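Bench tops and work surfaces: condition gallery
Posted in June by Birgit Grube

We use cookies to remember your display settings and to count visits. By continuing to browse you accept this. Manage preferences

The gallery collects notes on the work surfaces in the Voltmont fit-out, grouped by finish. It is meant for people who have to select, clean or re-cut a top and want to know how the finishes hold up under ordinary use. Entries are short. Where an entry has a picture, the picture sits with its note; where it has none, the note stands alone until the page is next revised.

Surfaces are logged in Navis under job 3778. Condition is graded from 1 to 5, where 1 is as delivered and 5 is due for replacement. Grades were assigned by Witold Laskowska and checked by Lech Duda. Colour names are ours and do not match any supplier's chart. Two people will name a pale grey differently depending on what they were looking at five minutes earlier, so the colour is judged next to a sheet of copy paper, which is near enough for our purpose.

How the tops are inspected

The top is cleared, wiped with a damp microfibre cloth and left to dry with the windows shut. It is then viewed twice: once square on, once at a low angle with the light coming across the surface. The square view gives colour and staining. The low view gives scratches, swelling at joints and any sheen left by polish. Readings taken under the ceiling lights alone have been rejected in the past, as a matte surface hides fine scratching when lit from directly overhead.

Dust settles on a pale top quickly. Specks that lift with a cloth are disregarded. Specks that stay are circled in pencil and looked at again after cleaning.

Pale grey-white, matte

This finish covers the largest area in the fit-out and is the one most often asked about. It reads as white beside the dark cabinetry and as grey beside paper. There is a slight blue in it, and a very faint mottling that is easily mistaken for uneven cleaning. It is part of the finish and will not wipe off.

Pale grey-white top, matte. The mottling is subtle and the cast slightly bluish. A few tiny specks of debris on the open area; the tone drops to a greyer value where the shadow falls.

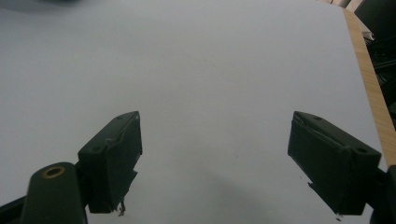 Warm white, satin

Used on the two side counters. The satin finish throws back more light than the matte and shows finger marks near the front edge, where people lean. Cleans with warm water and a drop of dish soap. Grade 2 on the left-hand counter, grade 3 on the right-hand one, where the kettle stands.

The right-hand counter has a dull ring from the kettle base. It is visible at a low angle only. Leokadia Mazurek tried a melamine sponge on the outer part of the ring and took the sheen off along with the mark, so the rest has been left alone. Melamine sponges are not to be used on any satin top.

Mid grey, textured

Installed on the packing bench. The texture is shallow and runs the length of the bench. It holds tape residue in the low points, and residue picks up dirt and goes dark. Remove with isopropyl alcohol on a cotton cloth, worked along the grain of the texture, then rinse. Grade 3 overall.

The back edge is grade 4. The sealant has pulled away from the wall for a length of 18 cm, and the board is exposed there. It has been dried out and taped over until the sealant is replaced. Please do not set anything wet along that edge.

Dark green, matte

One small top, beside the door, left from the previous tenancy. It matches nothing else in the room. Scratches show as pale lines and can't be hidden — we have tried wax pencil, shoe polish and a furniture marker from Mondis, and each one reads as a darker line instead of a lighter one. The marker came off with alcohol. The shoe polish took longer.

Grade 4. Retained because it is the right height for the label printer.

Birch, oiled

The reading table. Oiled when installed and again last June. Remigiusz Kaczmarczyk looks after it and keeps the oil and cloths in the metal cabinet. Used oil cloths are laid flat outdoors to dry before they go in the bin, never balled up.

Water left standing raises the grain. Let it dry, sand lightly with 320 grit in the direction of the grain, wipe down and re-oil the whole board. Spot oiling leaves a darker patch that takes months to even out. Grade 2.

Stainless, brushed

The sink bench. Scratches run in every direction and the brushed finish has gone on the draining side. It has no effect on use. Lime scale forms at the base of the tap and is removed with white vinegar on a paper towel, left for 13 minutes by the original care sheet. Ten does just as well. Rinse thoroughly. Grade 3.

Steel wool is not to be used. Fragments stay behind, rust, and leave orange dots that look like a fault in the sheet.

General care, pale matte tops

Wipe daily with a damp cloth. Once a week, wash with a neutral cleaner diluted as the bottle directs, and follow with clean water. Cleaner residue is the usual cause of smearing on these surfaces and is generally blamed on the cloth.

Do not apply polish, wax or any spray described as a restorer. A matte surface treated with polish turns patchy, and the patches show up as soon as the sun is low. Stripping it back takes two people most of a morning.

Ink: isopropyl alcohol, dabbed. Tea and coffee: bicarbonate of soda mixed to a paste, five minutes, rinse. Adhesive: warm the residue with a hair dryer on its low setting, lift with a plastic scraper, finish with alcohol. Metal scrapers have caused more of the grade 4 entries in the log than all other tools together.

Felt pads should be fitted under anything heavy that is moved often. Check them for grit. A pad with a grain of sand in it scratches better than bare metal would.

Colour matching for repairs

Offcuts of each finish are stored flat on the bottom shelf of the metal cabinet with the finish name written on the back. Take the offcut to the top, not a photograph of it. Cameras shift the pale tops towards blue or yellow according to the light and their own settings, and an order placed from a phone picture has already come back wrong once. The Özkan sample book is on the same shelf. Its pale greys are close to ours but run slightly warmer.

Edge strip for the warm white satin is out of stock. Lech has one short roll left, enough for a single counter end.

Corrections

An earlier version of this page gave the packing bench as grade 2. It was graded before the sealant was checked. The green top was also listed as satin; it is matte, apart from where the shoe polish was.

Send corrections to Birgit with the finish name and the position of the mark, measured from the nearest front corner.

Sign up for the workshop newsletter. One email a month. Unsubscribe at any time.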